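Zirnard Oat Spread Project
Progress report to the Lurklow Food Fund, second period

3 shares | 4 comments

This report covers the work done on the plant-based spread since our last update. It follows the headings in the grant agreement, with one extra section on packaging at the end. The budget sheet was sent separately.

Summary

The recipe is close to final. The base is still fermented oat with sunflower oil, and the two flavors we are carrying forward are plain and roasted garlic. The third, smoked paprika, has been dropped. Shelf life is the main open issue. We are one month behind on the trial run at the Núñez plant, and the reasons are set out below. We are not asking for more money.

Recipe work

At the end of the last period the spread had a good flavor but a grainy texture after a few days in the refrigerator. We tried 4 changes to the process, one at a time, so that we could tell which of them mattered. Longer soaking of the oats did very little. A finer screen helped but slowed the line too much. Adding the oil in two stages made the largest difference, and cooling the batch more slowly after fermentation took care of most of what was left.

The starter culture comes from Fistusis, as before. They changed the pack size in March, and the first two batches from the new packs fermented faster than we expected and came out too sour. We cut the fermentation time and the sourness went back to where we want it. The new time is written into the process sheet as version 4.

Smoked paprika was dropped because the color kept bleeding into the surface and the panel scored it lowest both times. We may come back to it after launch, but no further grant time will go to it.

Tasting panel

The second home tasting went out to 129 households. Each received one tub of plain and one of roasted garlic, both unmarked, and a short form to return after a week. We asked people to use the spread the way they would use any other and to write down what they put it on. Toast was the most common answer by a wide margin, followed by baked potatoes and crackers. A fair number stirred it into soup or pasta, a use we had not planned for, and a few reported that it split when added to a very hot pan.

Plain did better than in the first tasting. The comments about a grainy feel are nearly gone. Roasted garlic was liked by most people, but those who disliked it disliked it strongly, usually for the aftertaste. We have since lowered the garlic a little and switched from powder to paste.

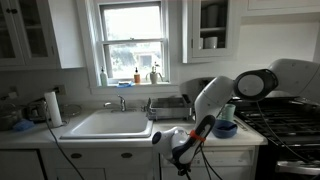

One tester, Bramblejar, wrote on the form that the plain tub was fine on bread but "needs salt if you want me to stop buying butter," and added that the garlic one was gone in two days. The salt remark came up on other forms as well. We have raised the salt slightly in the plain version and will check it again in the next round. We don't want to go much higher, as the lower salt content was one of the points in our application.

Shelf life

Our target is eight weeks unopened in the refrigerator. The current recipe holds its flavor and texture for six. After that the surface darkens and a thin layer of liquid forms on top. It is still safe by the lab results we have, but it does not look like something people would want to open.

Two things are being tested. The first is a tighter seal with less air above the product. The second is a small change in acidity at the end of fermentation. Early tubs from the seal test look better at week six than the standard ones did, though we have no week eight results yet. If neither gets us to the target, we would suggest launching at six weeks and selling through nearby stores only. We would want to talk that through with the Fund before deciding.

Trial run at Núñez

The trial was planned for April and moved to May. The filling line had a worn pump that left uneven amounts in the tubs, and the part took longer to arrive than the plant had been told. The delay was outside our control, but we should have left more room in the schedule.

When the trial did go ahead we planned for 1000 tubs. Of these, 227 were set aside for low fill weight, nearly all from the first hour before the pump settings were corrected. The rest met the specification. The product from the low-weight tubs was used for cooking tests, so it was not wasted.

The plant staff found the oat base easier to handle than the coconut-based products they normally run. Cleaning took longer than planned, mainly in the bend below the hopper where the base sets if it is left standing. The plant now rinses that section between flavors.

Packaging

This was not in the original plan. The supplier of our first tub is ending that size in the fall. We have found a replacement that is slightly wider and a little lower, with the same volume. It fits the line at Núñez with one adjustment to the guide rails. Label artwork needs to be redone, and we have moved money from the travel line to pay for it. The change is within the limit that does not need approval, but we are noting it here anyway.

Next period

– Finish the week eight shelf life tests
– Third home tasting, plain and roasted garlic only
– Second trial run at Núñez, with the new tubs
– Final label text, including the allergen wording for oats
– First talks with stores on price

The next report is due in September.

Comments (4)

oatsandends
Was in the second tasting. Mine split in the frying pan too, but it was good on potatoes. Will the third round use the same households?

Zirnard project office
Some of the same and some new. Forms go out once the new tubs are in.

K. in the valley
Sorry to see the paprika go. It was the only one my kids would eat.

tubcollector
Please make sure the new lids can be reused. The old ones cracked in the dishwasher.

Contact the project office | © Zirnard | Back to top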